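Print this page | E-mail to a friend

Home > Beauty > Storage > How-To

How to Sort a Makeup Drawer

By Märta Bråten

You need a clear table, a damp cloth and a small set of drawer boxes. Mine is an old Nordin set that sits on the vanity. A Wednesday evening is plenty of time.

1. Empty everything onto the table. A white or pale surface is best, as dropped powder shows up right away.

2. Pull out the sponges and puffs first. Any puff still sealed in its wrapper stays sealed until you need it. Used ones get washed with mild soap and dried overnight.

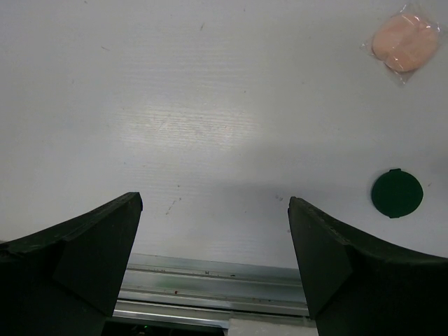 3. Wipe small round cases with the damp cloth, then dry them. Check that the lids close all the way — a loose lid will get powder on everything else in the drawer.

4. Group what is left by type. Eyeshadow palettes go together, flat, with the biggest on the bottom. Throw out anything that smells off or has turned hard on top. 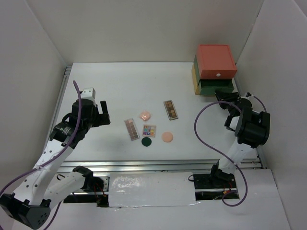 5. Fill the drawers. I put palettes in the lowest one and puffs in the top one, where nothing heavy can flatten them. Keep liquids somewhere else.

6. Label the backs of the drawers if you share them.

Go through it again in December.

Comments (3)

Oratile Molefe: Do you store wet sponges in there too?

Märta Bråten: No, only when fully dry. Mine dry on a rack by the window.

Borghild Nyberg: I stand my palettes on edge like books. Easier to grab — but two of mine cracked.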